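How Do You Pick a Robot's Fingers?

Your hand can grab a grape or a brick without a meeting about it. A robot has to be told, and it is a slow listener.
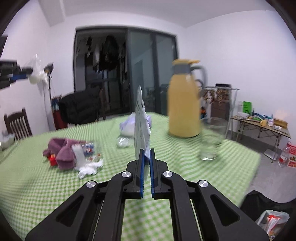
Fidel Benítez and Blažena Sokol test grippers in Vorkstead. A gripper is a robot's hand, minus the thumbs and the nail polish. Heavy things are easy. The sneaky ones are thin and crumply, like the white-and-blue sheet pinched between those blue pads. Squeeze too little and it slides away. Squeeze too much and you have made confetti.

To be fair, every gripper gets the same 15 jobs. Blažena keeps score. Fidel argues with the score.

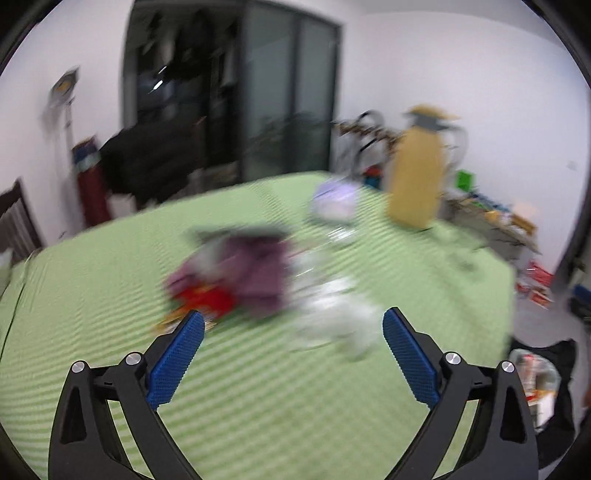 The Kolář gripper had soft pads and got 157 points. The Sukdale had hard ones and got 137 – very proud of itself with blocks, hopeless with bags.

Try it at home: pick up a tissue with two spoons. Then try again with a rubber band wrapped around each spoon. Which pair wins?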